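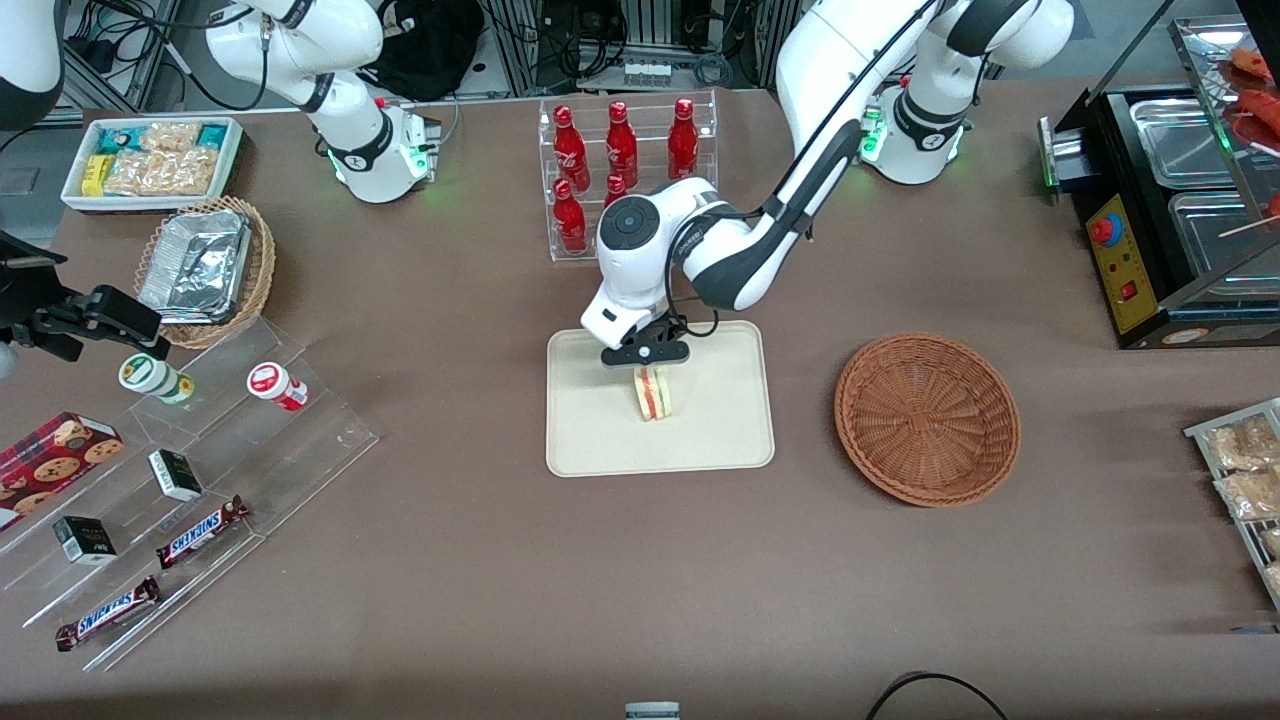
I've had the Brameck soil moisture probe in the bottom field since October and I'm finally ready to say something useful about it (sorry to everyone who's been emailing!). We grow barley and a bit of feed maize on light, sandy ground that goes from fine to desperate in no time, so I wanted something better than my boot heel.

The kit is 2 probes and a little base unit that sits on the kitchen windowsill. Pushing them in was easy enough on the sand, but up by the old gateway, where it's all stones, I had to start the hole with an iron bar. Readings come through every 36 minutes, a daft number, but fine for me.

What I like: it picked up the dry strip along the hedge well before the crop showed it, and I shifted the irrigation reel on the strength of that. The batteries are still going too. What I don't like is the app, which logs me out constantly and hides the rainfall page behind three menus. The cap on one probe has gone brittle as well, and a spare is dear for what it is.

I paid £2375 for the set. The Drondelex one is £2000 and a neighbour gets on with his, but it won't reach our house from the far side of the wood. I'd buy the Brameck again, grumbling.

Comments

Deok-su Tak: Does it cope with heavy clay? Ours cracks wide open by summer.

Jatach: Same trouble with the app. Deleting it and putting it back on helped for a bit.

Dai: Mine got ploughed up. Put a tall cane next to it!

Recent posts

Patching a leaky irrigation reel
Drilling barley into dry ground
Second-hand rain gauges compared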